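缝纫与改衣 > 面料讨论 > 网眼布装拉链，拉完一边鼓一边平，是布的问题还是我的问题
浏览 524　只看楼主　倒序

楼主　Clyde Kincaid
发表于 2018年11月30日

八月份在 Fendstead 买了一段白色的网眼布，蜂窝孔的那种，店里标的是 Arnby 的货，300 克一卷的零头。当时想着做几个装毛衣的袋子，换季的时候收柜子里，透气，外面也能看出里面是什么。布一直放着，这个月才动手。

裁片没问题，网眼布好裁。麻烦在拉链。我用的是 Vurnus 的尼龙拉链，米色，家里剩的。缝完以后拉链本身是直的，但是两边的网布不一样，一边服帖，一边往上拱。拆过一次重缝，还是这样，只是拱得小一点。

机器是 Pettigrew 的老家用机，直线线迹，普通压脚。缝之前用珠针别过，珠针在网孔里老是往外滑。

想问几个事：
网眼布装拉链之前要不要先粘衬，粘了会不会透出来。
两条边应该朝同一个方向缝，还是一上一下。
已经缝好的能不能靠熨斗救回来。

2楼　针脚细一点

两条边一定要朝同一个方向缝，都从拉链头那端往尾端走。你要是左边从上往下，右边从下往上，压脚推布的方向相反，拉完就是歪的。我猜你是这么缝的。

网眼布不建议粘衬，胶会从孔里出来粘在熨斗底板上，清理起来很烦。要稳定的话在背面垫一条欧根纱或者细的斜裁带都行。

3楼　旧窗帘

同向缝是对的，但是不一定是这个原因。蜂窝网布一个方向弹一个方向不弹，你两片裁的时候如果方向没对齐，一片横弹一片竖弹，怎么缝都会一边拱。先拿手拉一下看看。

4楼　楼主　Clyde Kincaid

回2楼：是的，我第一次确实是一上一下，图省事，到头了直接转过来。第二次是同向，拱得小了，但没有消失。

回3楼：拉过，两片都能拉开，但拉开多少我分不出来。裁的时候布是对折放的，方向应该一样。不过零头布边上不太正，有可能折歪了。

5楼　豆沙色的线

有图吗？拱的地方是靠近拉链，还是离拉链有一段距离？这两种情况不一样。靠近拉链是缝的时候吃进去太多，离得远就是裁片本身比另一片大，或者只是没摆平。

6楼　北边阳台

同求图。另外“300 克一卷的零头”是什么意思，是整卷 300 克还是每平米 300 克？每平米 300 克的网布已经很厚了，做收纳袋有点硬。

7楼　楼主
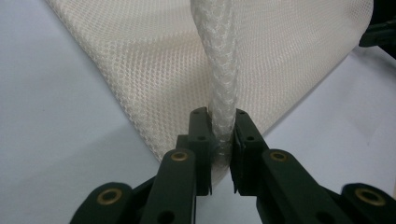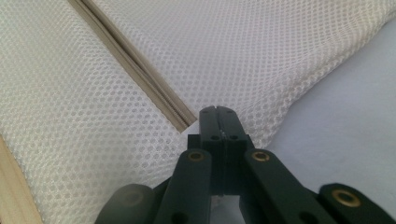

Clyde Kincaid

回6楼：整卷称重 300 克，店里零头是按重量卖的，不是克重。克重没标。

第二张能看到拉链，左边那片就是拱的，往左下角卷下去，右边那片平一些。拉链布带是沙色的，跟白网布放一起颜色差得比我想的明显，这个先不管。

第一张是网布捏起一道折的样子，看不到拉链。左边那条边厚，孔也显得粗，右边看着密。我之前以为整块布的孔是一样大的，放近了看就不太确定了，所以又多一个问题：同一块网布，孔有疏有密正常吗？

8楼　旧窗帘

第一张左边那条斜边看着厚，像是折过来的，不是单层。两层网叠在一起或者是边卷起来了，孔看起来自然跟别处不一样。右边的布有弧度，往远处转过去，孔就显得挤。我觉得布没有问题。

真想知道疏密，铺平了，上面压一把尺子，在两个位置各数一段。软布隆起来的时候看不准。

9楼　针脚细一点

不同意楼上。有的零头布就是布卷两端的，张力不匀，孔确实会不一样，我买到过。洗一水以后疏的地方缩，密的地方不怎么缩，成品就扭了。楼主布下水了没有？

10楼　旧窗帘

我没说不可能，我说照片上看不出来。中间那道折把旁边的布都带过去了，孔的走向跟着变，拿这个判断张力没有依据。

11楼　豆沙色的线

看第二张，左边那片拱起来是很大的一个圆弧，一直卷到左下，拉链旁边只是略微收拢，没看见那种一小撮一小撮的皱。如果是缝的时候吃进去太多，应该是沿着拉链一排小波浪。所以我倾向于不是缝线的问题，是那一片多出来了，或者就是摆的时候堆在那里。

楼主把袋子拉链拉开，两片分别铺平，量一下从拉链到对面缝的距离。两片不一样就找到了。

12楼　楼主　Clyde Kincaid

回9楼：没下水。我一般都是做完再洗，看来这个习惯对网布不行？

回11楼：晚上量。

13楼　北边阳台

网布先下水这一条我是赞成的，不管是不是零头。化纤的也会有一点变化，主要是把出厂时候的浆洗掉，洗完软了，手感跟之前完全是两种东西，缝起来也不一样。有浆的时候布是挺的，压脚压上去不走样，反而好缝。所以也有人故意不洗，缝完再洗。两种做法都有道理，看你在乎什么。

14楼　针脚细一点

缝完再洗我不推荐。拉链带基本不缩，布缩了，拉链就变长了，波浪就是这么来的。

15楼　北边阳台

涤纶网布用凉水洗能缩多少。你说的那个是棉布装拉链。

16楼　针脚细一点

棉布更明显，网布也有。楼主那块成分都没标，你怎么知道是全涤的。

17楼　老陈修机器

说一下压脚。普通压脚缝网布，上层和下层走的速度不一样，送布牙推下层，上层被压脚拖着。拉链带在上面，网布在下面，网布就会被多送进去。每一针多一点点，一条拉链下来就不少了。

不用专门买同步压脚。办法是：
压脚压力调小。Pettigrew 的老机器在机头左上面有个旋钮，有的是按下去的那种，看你是哪一款。
网布下面垫一条薄纸一起缝，缝完撕掉。裁衣用的薄牛皮纸就行，报纸不要用，掉墨。
针距放大一格，小针距在网孔上容易落空，线迹一会儿紧一会儿松。
别用珠针，用手缝疏缝，或者水溶双面胶条。

18楼　楼主　Clyde Kincaid

量了。拉链到对面缝，拱的那片比另一片宽 2 厘米。所以11楼和3楼都说中了一部分，裁的时候布没放正，对折的时候上层跑了。

拉链边上摸了一遍，没有明显的皱，第二次同向缝的那条应该是可以的。

现在的问题是改还是不改。把宽的那片侧缝拆了，裁掉多的部分再缝上，要拆的有两条缝。网布拆线很难受，线跟布都是白的，挑着挑着就挑到网上去了。

19楼　豆沙色的线

装毛衣的袋子，塞满了谁也看不出宽窄。我会留着用，下一个裁准。

20楼　旧窗帘

同意留着。如果一定要改，不用拆，直接在宽的那一侧里面再缝一道，把多的布缝掉，剪到离线一点的地方，锁个边。外面看就是一条缝，里面厚一点而已。

21楼　针脚细一点

里面多缝一道，厚度不一样，侧边会硬一条，毛衣挂在上面的话容易刮。收纳袋里面的毛边尤其要注意，网布剪开的断头是扎手的，细羊毛会勾丝。宁可拆。

22楼　旧窗帘

所以说锁边。或者拿条包边带包住。不至于要拆。

23楼　路过一个新手

请问裁网布怎么保证不跑？我拿划粉画上去，粉都从孔里漏下去了，线根本看不见。

24楼　老陈修机器

不要画在布上。纸样放在上面，镇纸压住，轮刀沿着纸样裁。没有轮刀就把布夹在两张纸中间，画在上面那张纸上，连纸带布一起剪。

对折裁是最容易跑的，网布跟网布会互相咬住，你以为铺平了，下面那层是斜的。单层裁两次，慢，准。

25楼　路过一个新手

谢谢，我试试连纸一起剪。

26楼　楼主　Clyde Kincaid

单层裁这条记下了，我这次就是对折。

第一个留着用。第二个打算先下水，凉水手洗，平铺晾干，再单层裁，拉链边垫薄纸，同向缝，针距放大。压脚压力的旋钮找到了，是转的那种，之前从来没动过，已经有点涩。

疏密的事我也照8楼说的铺平压尺子数了，两处一样。看来是折的缘故。但布只剩下小半块，只能说明这半块是匀的。

27楼　针脚细一点

那就是布没问题，收回我9楼的猜测。下水那条不收回。

28楼　北边阳台

拉链还用米色那条吗？

29楼　楼主　Clyde Kincaid

用，还剩 2 条，用完再买白的。

30楼　豆沙色的线

尼龙拉链缝之前也可以熨一下，垫布，低温。放久了盘着的拉链会有弯，直接缝上去它自己就带着布走。熨的时候只熨布带，齿那里快点过去。

楼主一楼问的“能不能靠熨斗救回来”好像一直没有人回。宽 2 厘米熨不回来，小波浪可以，垫湿布，用蒸汽悬着喷，手把它拢平，凉了再拿开。熨斗不要直接贴网布，化纤的一贴就亮一块，回不去了。

31楼　路过一个新手

网布锁边用什么线迹？家用机没有锁边功能，只有之字。

32楼　老陈修机器

之字可以，一针落布上一针落布外，针距不要太密，密了边会卷成绳子。起头的时候两根线往后拉住，不然网布被拖到针板洞里去，卡住了要拆针板。

33楼　旧窗帘

起头垫纸也行，从纸上起针，走到布上。

34楼　楼主　Clyde Kincaid

卡过，上个月卡过一次，剪掉了一个角。

第二个袋子的布已经洗了，在晾。缝完再来回。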